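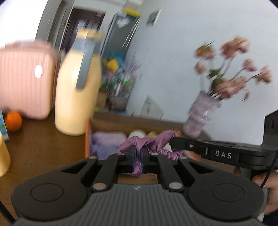 Scrunchie held between the gripper fingers, cardboard box on the table.

Plandavex handset firmware — release review
Minutes of the meeting held 11 May 2007, Nenitz office

Present: Romana Štefanec (chair), Fanni Szénási (minutes), two from test, one from support
Apologies: Grivau liaison

1. Minutes of the last meeting
Agreed with one correction. Under item 4, "build 17" should read "build 16".

2. Status of build 17
Build 17 went to the trial group on Monday. Of 2,494 handsets enrolled, nearly 107 have not yet taken the update. Support believes most of these are switched off or on the old server address. RŠ asked for the list by serial number, sorted by hardware revision.

3. Message store fault
The fault reported against build 16 (inbox shows as full after a restart) is closed. The index is now rebuilt at start-up if the stored count and the real count differ. Start-up is slower by 8 seconds on a full inbox. Test considers this too long. FS noted that the rebuild could run after the home screen loads, but new messages would then have to be held in a queue. No decision. Test to measure both on the older hardware revision.

4. Bluetooth pairing
Headsets drop the link when a call is moved from speaker to headset and back. Seen on the Antal handset only. Logs show the handset sending the disconnect. Support has had complaints but no repeatable steps apart from those already in the fault record. Fix is in the branch and has not been merged.

5. Battery indicator
The last bar stays lit for too long. RŠ does not want the thresholds changed again before release — they were changed in December and the manual was reprinted. Held over to build 18.

6. Grivau language pack
Strings received late. Two menu entries are too long for the display and are shortened with dots. Grivau to supply shorter wording.

7. Actions
Support: list of handsets not updated.
Test: start-up timings, both methods.
FS: merge pairing fix once reviewed; chase Grivau for wording.
RŠ: confirm with Antal that the release date stands.

8. Any other business
The spare charging cradles are to go back in the Nenitz store cupboard after use.

Next meeting: to be arranged when the timings are in.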